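### 4.2 Garment handling in the shared workshop

The arm was assembled at Jilholm, a members' workshop where bench space is allotted by seniority and ours was accordingly next to the bins. The frame came from the Haugland kit, the wrist from our own drawings, and the controller from a Liller board that had previously run a greenhouse and retained some opinions about humidity. Birger Haugen did the wiring. Jui-lin Chung wrote the grasp planner, mostly on Sunday evenings, when the laser cutter was off and the supply voltage could be trusted.

We chose T-shirts as the first test items on the grounds that everyone owns one and few people can fold one well. Our software, Nistach, treats the garment as a height map seen from the wrist and looks for a raised edge that two fingers might reasonably close on. It does not know what a sleeve is. Earlier versions did, or claimed to, and spent up to 12 seconds deciding which of several wrinkles deserved the title.

The work surface matters more than we had allowed for. White tile gives excellent contrast against dark cloth, but the grout forms a grid of straight, dark, very confident lines, and the edge detector was at first far more interested in these than in the laundry. Masking the grid by its regular spacing dealt with most of the trouble. Glare from the overhead lights was harder, and we settled for discarding any region bright enough to have lost its detail (Figure 2).

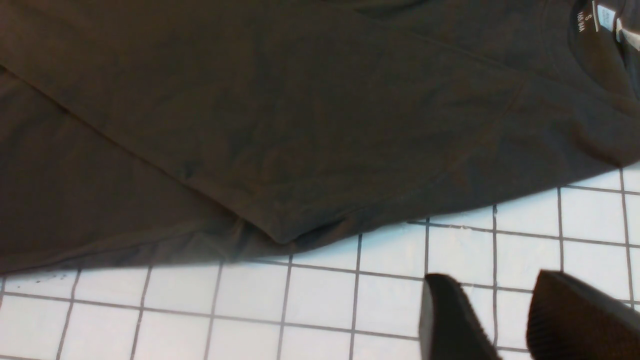

**Figure 2.** Wrist view of a dark brown short-sleeved T-shirt on white tile, with both gripper fingers clear of the cloth. A long diagonal crease crosses the shirt; the collar is at upper right, with its printed size marking (S, 165/84A).

Creases remain the main source of false candidates. A fold running across the body of a garment produces much the same ridge and shadow as a hem, and the planner has no particular reason to prefer one over the other. Chung's remedy is to penalise any ridge with cloth on both sides, a rule so simple that we spent most of July trying to improve on it — without success. Haugen proposed ironing the shirts beforehand. This was judged to be outside the scope of the study, and also to be most of the job.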